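The Bandby three-tier market crate is the piece people ask us about most, usually after they have seen one in a farm shop somewhere and gone home thinking about it. We have been making it since Halvard Backlund drew the first one on the back of a delivery note, and apart from the feet and the height of the front rails it has hardly altered. It is a tall, open-fronted display with three compartments, one over the other, each tipped towards the customer so that whatever you put in it can be seen from a little way off and reached without much stooping.

It was meant for greengrocers, and plenty of greengrocers have it, but over the years it has found its way into nursery schools, museum shops, training kitchens and one very handsome garden centre café at Brosham (do go if you are passing, the scones are enormous). Some fill it with the real thing and some with display fruit and vegetables, and it copes happily with either. 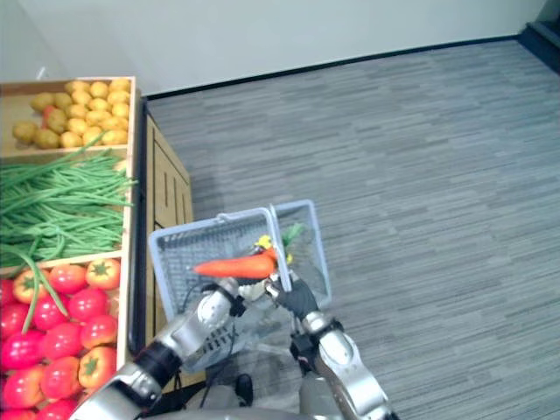

The side panels are recessed, in the old joinery way, and we keep to a light brown finish because it flatters almost any colour you stand beside it. Pilar Insaurralde, who looks after our finishing room, has tried darker stains at various times and always comes back to this one. If you have your heart set on something else, do ring, as we can usually manage it on orders of two or more.

## Filling it

Please don't feel you have to fill all three tiers to the brim on the first morning! Most customers find their own way after a week or so. What we would say is this:

- Potatoes, onions and other round things like to be heaped, and look mean when they are laid out flat.
- Beans are the awkward ones. They slide over the front rail and hang down on to the tier beneath, and we think they look rather nice doing it, but if you prefer them tidy ask for the deeper rail.
- Tomatoes do best at the bottom with their green tops showing. Fresh ones should go no more than two deep or the lower ones suffer.

Leafy things want a bit more room than the crate gives them. For cabbages, loose leaves and big bunches of herbs we suggest the Rokby low tray, a separate piece that stands alongside and takes a generous, untidy pile without anything being squashed against a divider.

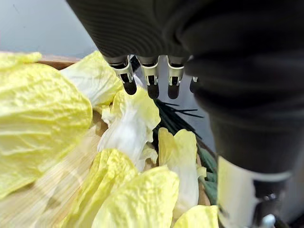

*Napa cabbage leaves, loosely piled.*

## Sizes and weights

| | Bandby crate | Rokby tray |
|---|---|---|
| Width | 86 cm | 86 cm |
| Weight, empty | 20 kg | 11 kg |
| Load per tier | 10 kg | one tier only, 20 kg |

The crate comes in one piece and two people can carry it comfortably. It stands well on carpet, but do check that the floor is level before you load it, and fill the bottom compartment first. On old flagstones you will want the adjustable feet, which we are glad to put in the box if you mention it when ordering.

## Baskets and bits

We don't make shopping baskets ourselves, though we are asked for them constantly. A light plastic mesh one with an arched handle suits the crate very well, as crumbs of soil drop straight through and small shoppers can manage it. Menzies, our stockist in town, keeps several colours and will send them out with a crate so that you only pay one delivery charge.

Spare dividers, front rails and slate price markers are always in stock here at the workshop.

## Looking after it

A soft brush for the corners and a damp cloth for everything else will see to it. If you use fresh produce, empty the tiers at the end of the week and let the wood air overnight. Please don't use bleach, however tempting it looks after a bad tomato.

## Ordering

Crates are made to order and take three weeks, rather longer in August when the workshop closes for a fortnight. Telma Jara answers the telephone in the mornings and Abelardo Godoy in the afternoons, and either of them will gladly talk through your space with you. A rough sketch with the door and windows marked is a great help.

Page last updated 7 May 2024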